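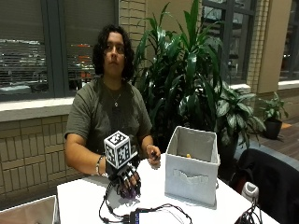

ROBOTICS | FEATURE

The glove that teaches the hand

By Cledwyn Sayce
27 November 2024

Putting a toy in a bin takes a person a second or two. At the Oltport lab where Theresia Prantl runs the manipulation group, the same second or two has been the subject of most of a year's work.

Prantl's project is called Pivari, after the glove at the center of it. A person wears the glove on one hand and does ordinary jobs at a table: picking up, putting down, turning over, sorting. The glove is a light exoskeleton with rigid links running along the fingers, and it records how each joint bends. A white cube rides on the back of the hand, printed with black square patterns that a fixed camera can read. From the patterns, software works out where the hand is in space and which way it is tilted. Put the two streams together and you have a full record of what a hand did, in a form that a robot hand can try to copy.

None of those parts is new. Labs have been putting gloves on people for decades, and marker cubes are cheap and well understood. What Prantl's group wanted to know was narrower. If you have a fixed number of hours with a glove, how should you spend them?

The usual answer in the field is to collect as much as possible of the task you care about. If the robot is going to put blocks in a bin, record people putting blocks in a bin. The Pivari group did this first. In April they had 800 recordings of one task, made by a small number of wearers who had become very good at it. The robot trained on those recordings did well when the bin was where it had always been. When the bin moved a hand's width to the side, or was swapped for a deeper one, it often stopped short or let go too early.

"We had taught it one motion," Prantl says. "It was a nice motion. The people doing it had gotten so smooth that there was hardly any difference between one recording and the next."

So the group changed how it ran the sessions. Wearers now get a new layout every few minutes. Bins are moved, turned or traded for others of a different height. Objects start in awkward places. Most of the change, though, is in what the wearers are asked to do when things go wrong. Before, a dropped object meant the recording was thrown out and started over. Now the wearer carries on, picks the object up again however they like, and finishes. The group calls these recoveries, and tags them by hand afterward.

The full set now stands at 3224 recordings. Of those, 288 contain at least one recovery, a small share of the whole. Prantl's team trained two versions of the same controller, one with the recoveries and one with an equal number of clean recordings in their place, then ran both on the same robot hand with bins the robot had not been trained on.

Over 40 trials each, the version trained with recoveries finished the job 31 times. The other finished 19 times. Both made about as many bad first grasps. The difference was in what came next. The clean version tended to carry its empty fingers to the bin, open them over it and return to the start. The recovery version more often went back to the object and tried again from a slightly different angle.

Prantl is careful about how far she takes this. The trials used one robot hand, one table and a short list of objects, all of them small enough to hold between a thumb and two fingers. The group hasn't tested anything soft, or anything that has to be held level. She also points out that the wearers knew they were being recorded, and that a person who knows a drop is allowed may drop things in a way a person at home would not.

There is also the question of what gets lost between a human hand and a mechanical one. The glove measures finger bend well and contact badly. A wearer knows through the fingertips when an object starts to slip and tightens up before anything visible happens. The recording shows the fingers closing a little more, with no sign of why. For hard objects this hardly matters. For anything that crushes, Prantl expects it to matter a great deal, and a version of the glove with pressure sensing is on the bench. It isn't working yet.

The sessions themselves are slow. Each one begins with calibration, in which the wearer holds the hand flat, makes a fist and touches the thumb to each finger in turn. The cube has to stay in view of the camera, so wearers learn to keep the back of the hand up even when reaching down into something deep. The cables running off the glove have to be kept clear of whatever is being moved. Breaks are frequent. The links don't weigh much, but they resist a little at every joint, and after a while the forearm notices.

The hand that isn't wearing the glove has caused its own trouble. People use it without thinking, to steady a bin or nudge an object closer, and none of that is measured. In the early recordings you can find a bin sliding two inches with nothing in the data to explain it. The rule now is that the bare hand stays on the table. Wearers break it constantly, and those recordings are set aside in a folder of their own. Prantl would like to use them someday, with a glove on each hand.

Processing is handled by a program the group wrote and named Tran. It lines up the finger data with the camera data, fills short gaps where the cube was hidden, and throws out anything with a long gap. Lining up the two streams was harder than anyone on the project had planned for. A delay of a few hundredths of a second between finger and wrist is enough to make a robot close its hand in front of an object instead of on it, and for several weeks that is what it did.

The next stage is a longer task the group has named Erkis, in which a table of mixed objects has to be sorted into more than one bin, with the order left up to the wearer. Early recordings suggest that no two people do it the same way. Some clear everything near them first. Some go by size. One wearer picks everything up in what appears to be no order at all and is faster than the rest.

Whether a robot can learn from people who disagree is an open question, and opinions in the lab are split. Prantl thinks it will need a way to pick one plan and stick to it. Collection on Erkis runs through the winter, with the first training runs planned once the calibration routine has been shortened.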